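Flarkberg Juteteppich, rund geflochten
Artikel aus der Reihe Naturfaser, Hersteller Dremon

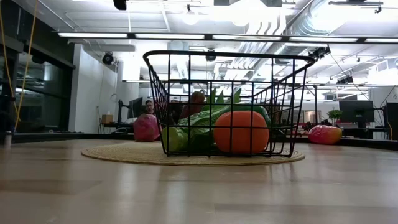 Der Flarkberg ist ein Teppich aus reiner Jute, der in unserer Werkstatt von Hand in Spiralen gelegt und danach vernäht wird. Wir machen ihn seit der Zeit, als Dremon noch ein kleiner Betrieb für Seile und Taschen war, und die Technik ist bis heute fast dieselbe geblieben. Jute ist eine Faser mit eigenem Charakter: Sie ist beim ersten Auflegen etwas steif, sie riecht in den ersten Wochen leicht nach Heu, und sie bekommt mit der Zeit eine wärmere Farbe. Viele Kundinnen und Kunden legen den Teppich im Kinderzimmer unter einen Korb mit Spielsachen, zum Beispiel unter einen schwarzen Drahtkorb wie hier, mit Obst und Gemüse aus Plüsch darin. Auf einem hellen, glänzenden Boden kommt das Beige der Jute gut zur Geltung. Ebenso passt der Teppich in einen Flur, unter einen Lesesessel oder neben das Bett.

Material und Verarbeitung

Obermaterial: 100 % Jute, ungefärbt und ungebleicht
Form: rund
Rückseite: ohne Beschichtung, beidseitig verwendbar
Naht: Baumwollgarn, doppelt geführt
Stärke: rund 2 cm
Farbe: Natur

Weil die Jute nicht gefärbt wird, fällt jede Lieferung ein wenig anders aus. Manche Stücke sind mehr goldfarben, andere gehen ins Graue. Wenn Sie zwei Teppiche für denselben Raum bestellen, schreiben Sie uns dies bitte im Feld „Bemerkung“. Wir suchen dann zwei Stücke aus der gleichen Partie aus. Ganz gleich werden sie trotzdem nicht sein, und dies ist kein Grund für eine Reklamation.

Die Naht liegt zwischen den Windungen und ist von oben kaum zu spüren. Für die Modelle bis zum letzten Jahr haben wir ein dünneres Garn benutzt, welches bei starker Belastung am Rand manchmal nachgegeben hat. Unsere Werkstattleiterin Piret Jankauskaitė hat deswegen die Naht geändert. Die äußeren 3 Windungen werden jetzt zusätzlich verriegelt. Teppiche mit der alten Naht reparieren wir weiterhin, die Kosten für die Rücksendung übernehmen wir.

Auspacken und Auslegen

Der Teppich kommt gerollt. Bitte öffnen Sie die Verpackung nicht mit einem langen Messer, die äußere Windung liegt direkt unter dem Papier. Rollen Sie den Teppich aus und lassen Sie ihn mit der gewölbten Seite nach oben liegen. Nach ein bis zwei Tagen ist er in der Regel flach. Wenn der Rand noch hochsteht, legen Sie einige Bücher darauf. Nicht bügeln und keinen Dampf benutzen!

In den ersten Wochen verliert Jute kurze Fasern. Saugen Sie den Teppich in dieser Zeit öfter ab, auch von unten. Auf glatten Böden empfehlen wir die Unterlage Bramlow, die man mit der Schere zuschneiden kann. Sie soll überall etwas kleiner sein als der Teppich, damit sie am Rand nicht hervorschaut.

Pflege

Saugen ohne rotierende Bürste, am besten der Windung entlang. Flüssigkeiten sofort mit einem trockenen Tuch abtupfen, nicht reiben. Jute verträgt wenig Wasser und kann dunkle Flecken bekommen, die bleiben. Für Badezimmer, Balkon und Räume mit feuchtem Boden ist der Flarkberg nicht geeignet. Bei Fußbodenheizung darf er benutzt werden, die Faser kann aber trockener und heller werden.

Häufiger Wunsch: andere Größen

Sondergrößen fertigen wir bis zu einem Durchmesser von 2000 mm. Die Lieferzeit beträgt 22 Werktage, vor Weihnachten auch länger; wer ab Oktober bestellt, sollte vorher nachfragen. Eine ovale Ausführung gibt es unter dem Namen Arellano, mit feinerem Zopf und etwas weicherem Griff. Sonderanfertigungen sind vom Umtausch ausgeschlossen.

Fragen zu Maßen und Mustern beantwortet Maite Marín im Kundendienst, gern auch am Telefon. Ein Faserstück als Muster schicken wir Ihnen kostenlos zu.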